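Why Cloth Keeps Its Creases
By the Cedcombe science desk
28/05/2025
2 min read

Cloth is made of threads, and threads are made of fibres. When you fold it, the fibres bend. Leave it folded and some stay bent.

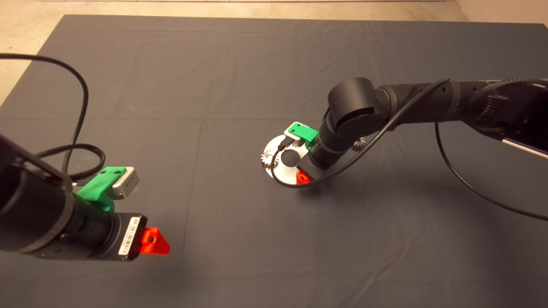 A crease is a line of bent fibres. Folding makes straight ones and crumpling makes softer wrinkles. The dark grey cloth on the floor has both, with a straight fold line through the middle. Warmth and damp help fibres move back.

Comments (2)

Zheng: Does ironing work the same way?

Stivau: We tried it with a tea towel. 10 minutes under books was not enough.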